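Pre-run software checklist, two-arm sorting cell
Control, perception and planning stack, Olline release 6
Inspection date: January 23, 2018
Site: Marnel, ground floor lab

Complete before the first powered run after any software change. Mark each item OK, OK with comment, or FAIL. A FAIL in sections 1 or 2 stops the check. Comments from this inspection are given under the item.

1. Control

1.1 Emergency stop drops torque enable on both arms and the controller logs the event. OK
1.2 Controller refuses to start when the two arms report different firmware. OK
Comment: Tested by loading the December build on the left arm only. Start refused, message clear.
1.3 Command timeout set to 200 ms on both arms. OK with comment
Comment: The left arm was reading its timeout from an old local file. The value was the same, so nothing had shown up. File removed. Both arms now read the shared configuration.
1.4 Gripper open position matches the stored value after homing. OK
1.5 Joint limits loaded from the cell file and not from the default set. OK

2. Perception, wrist cameras

2.1 Both streams present, timestamps rising, no repeated frames in a one-minute capture. OK
Comment: 6 dropped frames on the right stream, none on the left. Within limits.
2.2 Exposure locked. OK
2.3 Finger mask covers both fingers at full opening. OK with comment
Comment: The mask was drawn for the earlier fingertips and left the stepped upper edge of each finger uncovered. The detector then returned the step as a small dark part. Mask redrawn and saved under the Esell profile.

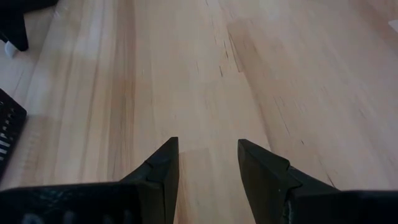

Item 2.3. Wrist view with fingers open over bare wood, used for the mask.

2.4 No detections on bare table. OK with comment
Comment: Knots and dark grain streaks in the wood gave false detections at the old threshold. The test set has 328 frames. After the threshold was raised there were two false detections, both on the same long streak. Do not raise it further. The small dark parts begin to be missed.
2.5 Anything outside the work area is ignored. OK
Comment: The crop is applied after the detector, so objects at the border still cost processing time. Move the crop forward in the next release.

3. Planning

3.1 Collision model includes table, border rails, bins, uprights and both arm bases. OK with comment
Comment: One upright was missing from the model. Added by hand measurement. The model file should be produced from the Norðdahl drawing at the next revision — hand edits are lost each time it is rebuilt.
3.2 Shared zone in the middle of the table is locked to one arm at a time. OK
Comment: Lock held and released correctly over 818 planned moves in simulation. Live check at reduced speed also passed.
3.3 Planner rejects any path that takes the elbow outside the border rails. OK
3.4 Cable allowance is applied to wrist rotation. FAIL
Comment: The allowance is present in the cell file but the planner does not read it for the right arm. Wrist rotation is limited by the joint limit alone, and that is too generous with the present cable routing. Hold the right wrist to the reduced range by configuration until this is fixed.

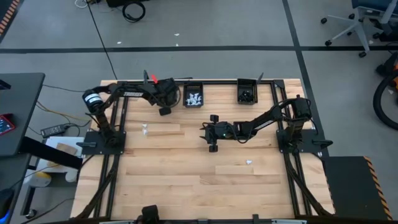

3.5 Place targets fall inside the bin walls with the gripper open. OK with comment
Comment: The margin is small on the side nearest the rail. Releasing with the fingers part open gives enough room. Set as default for both bins.
3.6 Planner stops and reports when no valid path is found. OK
Comment: The report gives the goal but not the object that blocks it. Request raised.

4. Tooling and logs

4.1 Operator screen shows the same state as the controller. OK
4.2 Log disk has room for a full day of both wrist streams. OK
4.3 Replay tool opens the last run without manual edits. OK with comment
Comment: Opens, but the gripper channel is shown in raw counts. Conversion needs to be added to the replay tool, not to the logger.
4.4 Configuration committed and tagged before the run. OK

Result: released for reduced speed only. Full speed is withheld until 3.4 is closed and sections 2 and 3 have been repeated.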